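The Long Way Around a Pot of Soup

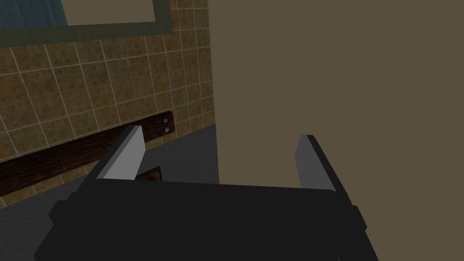

Soup can't be rushed, according to Halldóra Hauksdóttir, and if you try she will know from the first spoonful, because the onions will tell on you. She has been saying so for 17 years to whoever turns up at the Monday supper in Pustum, and I have now been told it twice myself, both times with my coat still on.

I went up in November, when it's dark by the time you've finished lunch and everybody in town seems to smell a little of woodsmoke. Supper starts at six. The cooking starts just after breakfast, with bones from Kárason, the butcher on the harbor road, and a sack of yellow onions that somebody has to peel (it was me, and I cried the whole way through, and I'd do it again tomorrow!).

The soup goes by the name Flerkusska, and I never got a straight answer about where the name came from. One woman told me it was her grandmother's word for leftovers. Her brother, sitting right beside her, said their grandmother never used it in her life. What goes in is easier to pin down: barley, rutabaga, smoked lamb, a fistful of thyme, and whatever carrots look too sad to serve any other way. Halldóra lets the onions go for 2 hours over the lowest heat she can manage, with a lid on, and she doesn't like them stirred.

They fed 183 people the week I was there, most of them in shifts, sharing benches with folks they'd last seen the Monday before. I sat between a retired ferry mechanic and a girl of 13 who wanted to know whether we had decent bread where I come from. I said we did, mostly. She passed me the rye anyway and told me to put more butter on it than I thought I should.

I asked Halldóra for the recipe before I left, and she wrote it on the back of an envelope. There are no amounts on it anywhere.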